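Script print bedding, does it fade or is that a myth?
Bedding and Linens > General

ululo_lane
Seen a duvet set from Mersha with handwriting all over it. Reviews say the print goes after a few washes. Other reviews say it's perfect after two years. I don't believe either lot. Anyone own one?

Ibsa Kumsa
Depends if it's printed with pigment or reactive dye, and the listing won't tell you. I emailed Bravov about theirs and got a paragraph about "lasting quality". So that's a no then.

tog_rating
Had mine since December, washed at 40 every week, no change. People boil their sheets and then moan.

ululo_lane
Every week since December and no change at all? Have you put it next to a new one?

tog_rating
No, why would I have a new one? It looks the same to me.

Ibsa Kumsa
Which is what everybody says, because you see it every day. Keep the spare pillowcase in a drawer and compare after six months. Until someone does that I'm not having it.

MitikuW
Posts: 3551
Dark print on white is the worst for it in my view. Also has anyone tried reading the stuff? I had a set that was meant to be a love letter and it was the same four lines over and over.

tog_rating
Who reads their sheets.

MitikuW
People with insomnia. Mine's the grey script on white, not the Mersha one. 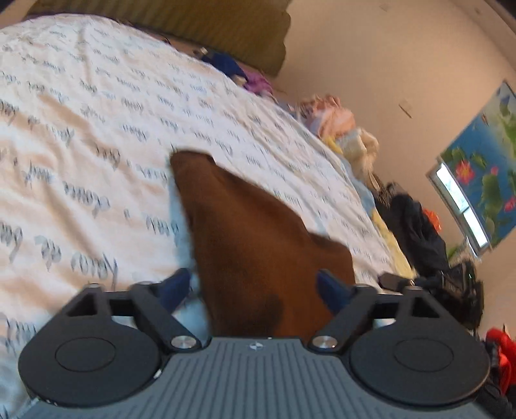
Grey writing on white, brown thing on top

ululo_lane
Is that faded or was it always grey?

MitikuW
Sold as grey. Whether it was a darker grey I couldn't swear to.

Ibsa Kumsa
There you go. Paid 141 for a Litum set once on the strength of reviews like that. Buy plain.

tog_rating
Plain goes yellow.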